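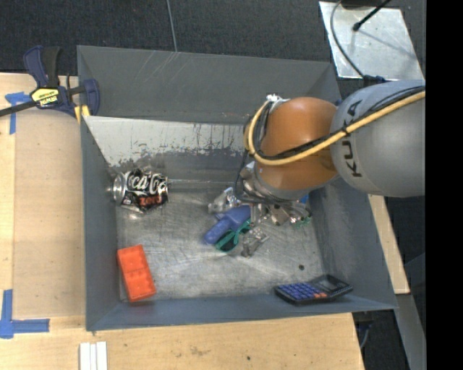
According to a handbook issued by the Wellar foundry, a painted bin is at its best on the day before it is first filled, and everything after that is upkeep. The remark is often repeated in writing on metal storage bins, and it points to the main subject of their care: the wear of the inside surfaces.

A metal storage bin is an open container, most often made of sheet steel, used to hold loose goods such as castings, fasteners, scrap, grain or feed. Bins are found in factories, farm buildings, warehouses and recycling yards. They range from small trays that one person can lift to large fixed hoppers that are filled by truck.

Shape

Most bins are rectangular, which lets them stand side by side without wasted floor space. The walls may be upright or sloped. Upright walls give the most room for a given footprint. Sloped walls make the contents slide toward the middle or the bottom, so that the last items are easier to reach, and they allow empty bins of the same size to be nested. The price of a slope is lost volume, and it also leaves gaps between neighboring bins at floor level.

Corners can be folded, welded or bolted. Folded corners are smooth inside and easy to sweep out. Bolted corners can be taken apart for shipping but tend to trap dust and small parts.

Materials and finish

Mild steel is the usual choice because it is cheap, strong and simple to repair. It rusts if left bare in damp air, so it is normally painted, powder coated or galvanized. Stainless steel is used where food is handled. Aluminum bins are lighter but dent more easily.

Paint on the outside of a bin may last for many years. Paint on the inside seldom does. Sliding parts scrape it away, first at the lower part of the walls and on the floor, and later higher up. Many owners leave the floor bare from the start — a coat of paint there would come off in flakes and mix with the contents.

Wear

Three kinds of wear are commonly described. Abrasion is the slow rubbing caused by goods sliding over the surface, and it leaves fine scratches and dull patches. Impact damage comes from heavy items being dropped in, and shows up as dents, usually in the floor. Corrosion begins where the coating has been broken and moisture can collect, often along seams.

Scratches alone do little to weaken a bin. Rust at a seam is more serious, and a bin used for lifting is taken out of service when the metal there has thinned.

Replaceable liners are sold for heavy use. They may be rubber, plastic or a harder grade of steel. A liner reduces noise as well as wear, which matters in shops where parts are tipped in all day.

Sizes

There is no single set of sizes. Makers follow the pallets, trucks and racks used in their own region, and older plants often keep house sizes of their own. The Sesport works used two patterns, numbered 166 and 167, which differed only in the slope of the long walls. The two would not nest together, and the smaller slope was dropped when the plant moved to Dratton.

The Hutchins catalog lists 24 models of open steel bin, the largest of them rated for 2000 pounds. The rated load assumes that the weight is spread evenly over the floor.

Cleaning and storage

Bins are cleaned by sweeping, vacuuming or washing. Washed bins are tipped to drain and left to dry before they are stacked, as water held between nested walls will rust both surfaces. Oily residue from machined parts gives some protection against rust but collects grit, and it has to be removed before the bin is used for anything else.

Bins kept outdoors are stored upside down or under a cover. Drain holes are sometimes drilled in the floor, though this makes the bin unsuitable for fine material such as seed or sand.

Related containers

Hoppers differ from bins in that they empty through an opening at the bottom. Skips are larger and are made to be carried by a truck. Totes are usually plastic, with handles and often a lid.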